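Gudevum Wood Surface Oil: User Guide

Section 4. Oiling and Maintaining an Indoor Table Top

4.1 Scope

This section applies to indoor tables, desks and worktops of solid wood that are to be finished, or have already been finished, with Gudevum Wood Surface Oil. It does not apply to painted or varnished surfaces. Varnish must be removed completely, as set out in Section 3, before any oil is applied. For outdoor furniture, refer to Section 6.

4.2 Before you start

Read the safety sheet supplied with the tin. Work in a room with open windows, and wear the gloves provided. The 500 ml tin is sufficient for two coats on a dining table of ordinary size. You will also need:

- fine abrasive paper
- a clean cotton cloth for applying the oil, and a second for wiping off
- a soft brush or vacuum cleaner with a brush head
- a metal container with a lid, filled with water

CAUTION: Cloths soaked in oil can heat up and catch fire without any flame being present. Place used cloths in the container of water immediately after use. Do not fold them, pile them up or leave them in a bin.

4.3 Preparing the surface

1. Clear the table and wipe it with a damp cloth. Allow it to dry overnight.

2. Rub the whole surface lightly with the abrasive paper, always following the grain. Do not press harder on stained areas, as this leaves hollows which show once the oil is on.

3. Remove all dust with the brush or vacuum cleaner. Pay particular attention to joints between boards.

4. Test the oil on the underside of the table. Wait until the test area is dry before judging the colour.

Note: Wood from the same supplier may differ in shade from one board to the next. This is a natural feature and is not covered by the guarantee.

4.4 Applying the oil

1. Stir the oil for at least two minutes. Do not shake the tin.

2. Pour a small amount on to the cloth and spread it thinly along the grain. Complete one board before moving to the next.

3. Leave the oil to soak in for 5 minutes, then wipe off all that remains on the surface. Oil left standing will become sticky and must be sanded away.

4. Apply the second coat on the following day in the same manner.

5. Keep the table out of use for 4 days after the last coat. Do not cover it during this time.

Tables finished with the Zamudio tinted oil require a longer drying period, which is printed on the lid.

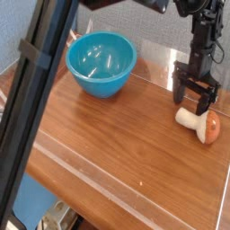

Fig. 4-2. Wooden table top with a warm orange-brown grain.

4.5 Daily care

Wipe the surface with a cloth wrung out in clean water and dry it straight away. A little mild soap may be used where necessary. Do not use bleach, scouring powder, glass cleaner or cloths treated with polish.

Spilt drinks should be wiped up promptly. Wine, coffee and vinegar may mark an oiled surface if left to stand. Hot pans must be placed on a stand or mat. Damp cork mats should be lifted after each meal so that the wood beneath can dry.

4.6 Renewing the finish

The finish should be renewed when water no longer forms drops on the surface, or when the wood looks dull after cleaning. In a household where the table is used every day, one fresh coat a year is normally enough. Tables standing in strong sunlight may need attention sooner, and customers are advised to check them in August.

For small marks, rub the area lightly along the grain, remove the dust and apply one thin coat. Wipe off after 5 minutes as described in 4.4. The repaired area may appear darker for several weeks.

4.7 Storage and further advice

Close the tin firmly and store it upright, away from frost and out of the reach of children. Do not return unused oil to the tin once it has been poured out.

Questions concerning this section may be addressed in writing to Emiliano Aguirre, Customer Guidance, Skikura Finishes, Idside Works. Please state the batch number stamped on the base of the tin.

Section 4 last revised: Friday, December 20, 2019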